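Re: [handtools] Kudeo hand gripper, worth the money?

On Thursday someone wrote:
> Has anyone tried the Kudeo hand-held gripper? Divivix want 806 for
> the kit and I can't tell if it's any better than the Morin one. Is it
> comfortable to hold?

We've had the Kudeo since February, so I'll have a go. It's a big lump of a thing, and I moaned for the first week, but you do get used to it! I can do 100 picks before my thumb complains -- the Morin had me stopping well before that.
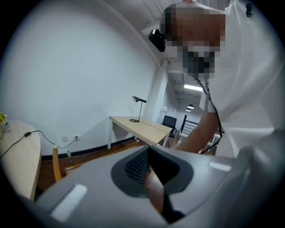
Setting up takes me 10 minutes now. The manual is dreadful (mine skipped a whole page on charging), so ring Jovance if you get stuck, they were lovely to me.

As for the price, I'd haggle. We got 300 off for taking last year's version, and I can't say I've missed anything. Did they quote you with the spare pads or without?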